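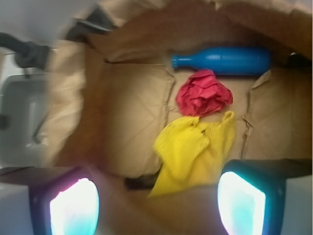

Packing cleaning things for a move: box or paper bag?
Forum: Household and Moving > Packing

natalia_fig
Posts: 554
Posted 1 November 2019

Hello everybody. I am moving to a smaller apartment and I have arrived at the part which I like the least, the things from under the sink. Plates and books I know how to pack. But the bottles, the cloths and the sponges I don't know where to put, and the last time I made a mistake with it. I put everything in one big box with the towels, and a bottle of Jallora floor cleaner opened itself on the road. I washed the towels three times and they still smell of it.

This time I want a small separate package that stays with me in the car. My question is if you would take a small cardboard box or a strong paper bag. I have both at home. The box is old and quite wrinkled, but it is holding.

Thank you for reading.
Natalia

renatob
Posts: 2,915

Hello Natalia. For me it is always the box. A bottle needs a flat floor and walls. In a bag the bottle falls at the first curve, and if the cap is not well closed you have the same story as with the towels. Put some tape under the bottom in the form of a cross. I use the Bondix tape, the wide one, but any packing tape does the job.

An old box is fine if the corners are still good. If the corners are soft, please take another one.

sibel_b
Posts: 3,567

I must disagree with Renato, in a friendly way. I have moved five times and for the cleaning things I use a paper bag every time. You roll the top to the outside, two turns, and then you fix the rolled part with tape so it does not climb up again. After this the mouth stays open and you can take out the cloth with one hand while you hold the bucket with the other. With a box the flaps are always falling on my fingers.

The bottle goes in standing, against the side, and the sponge goes beside it. 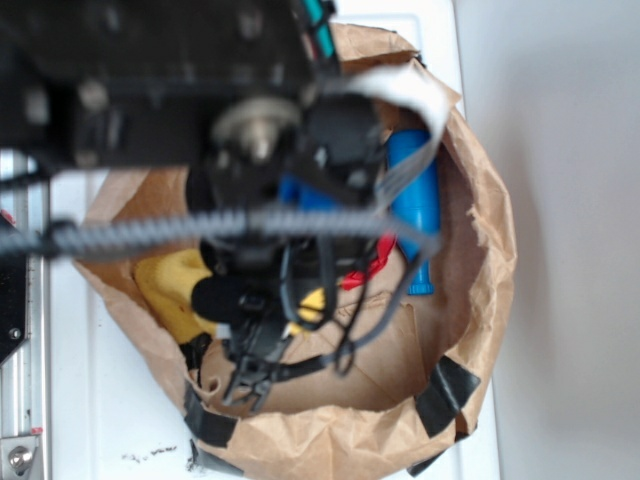
Paper bag with rolled rim, black tape on the edge. Blue one standing at the right, yellow sponge at the left.

renatob

The rim I like, I did not know this trick. But what happens if the bottom gets wet? A cloth that is a little damp is enough. Paper and water are not friends. I had a bag from the Bettencourt store which opened from below on the stairs, four floors up, with the dish soap in it.

sibel_b

Then you don't put in the damp cloth. I dry mine the evening before, on the window. Also a bag is folded flat at the end and goes in the drawer. What do you do with your box after?

renatob

I keep it for the next move :)

bakari_sh
Posts: 12

Good evening, may I add something. I think you are both answering a different question. In the car, near the feet, where nobody pushes it, a bag is enough. In a truck, under other things, only a box. Natalia writes that it stays with her, so I would say bag.

One advice for both cases. Lay the soft things at the bottom first and the bottle after, so the bottle has a small bed. And if a bottle must lie on its side, turn the cap a last time with a dry hand. A wet hand gives you the feeling that it is closed when it is not.

natalia_fig

Thank you, this helps me a lot. Bakari, I did it exactly in the wrong order, the cloths went on top because I found them last. I will take it all out and begin again.

Can somebody tell me if the sponge should go in its own small bag? It is a new one, but I don't want that it takes the smell of the cleaner.

hadi_r
Posts: 88

If it is new, leave it in the wrapper. If you already threw the wrapper away, a sandwich bag is good. A sponge takes every smell. Mine traveled beside an Allitz drain cleaner in May and I could not use it for dishes anymore, only for the shower.

About the box or bag: I am with Renato. I don't trust paper handles, and a bag without handles you must carry from below with two hands, so where is the advantage?

sibel_b

The advantage is that it is light and you see everything from above. But I accept about the handles. I never lift by them, I put one arm under.

natalia_fig

My decision for now: the bottles in the box, with new tape under the bottom and the cloths below them. The sponges and the dry cloths in the paper bag with Sibel's rim, because these I need first when I arrive. The move is next week, so I will write here how the caps have behaved.

renatob

Good plan. Check the corners!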